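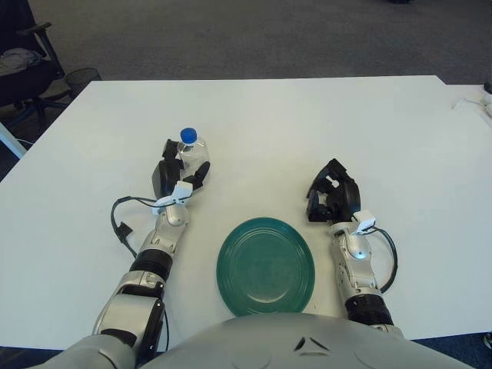 Reijo Pitkänen
Product manager, bench safety, Britora

14 shares · 2 comments

Tornstead Bench Rules Kit for two-arm robots

The Tornstead kit is a set of written rules, labels and log sheets for labs and workshops where a two-arm robot handles household items at a table. It is meant for rooms where people walk up to the same table during the day. It does not replace the risk assessment for your site or the manual from the robot maker.

What the rules cover

Table layout. Only the items needed for the current task go within reach of the arms. A spare plate or cup counts as an extra item and goes on a second table.

Liquids. Bottles are handled with the cap screwed on, and low fill is the default. A clear bottle is hard for some vision systems to pick up, so the kit asks for a slow first grasp and a check of grip force before any lift – even if the same bottle was used the day before.

Idle hand. When one hand is working, the other is held open and still, clear of the working hand. The operator checks it before each start.

Cables. Wrist cables need enough slack for full rotation. Loose connectors on the tabletop are moved or clipped down before power-up. Check both wrists, left first.

Floor and seating. Chairs and wastebaskets stay on the far side of the marked line while the arms are powered. The line is set from your own reach measurement plus the margin on sheet 4.

In the box

Rule book, 90 pages, spiral bound
Daily log with 365 tear-off sheets
Floor tape, yellow, one roll
202 adhesive labels for cables, stops and table edges
Wall card with the start and stop sequence

The log sheets have a line for the operator's initials and one for the stop button test. Fill in both before the first run. Sheets from the older Clastdale kit fit the same binder, but the stop test line is in a different place.

Ordering

Part number TB-14. Ships flat from the Rätsep warehouse. The next revision of the rule book is due in February, and kits bought before then get the changed pages by mail. Questions about site use go to Charoen Siriwan in customer support.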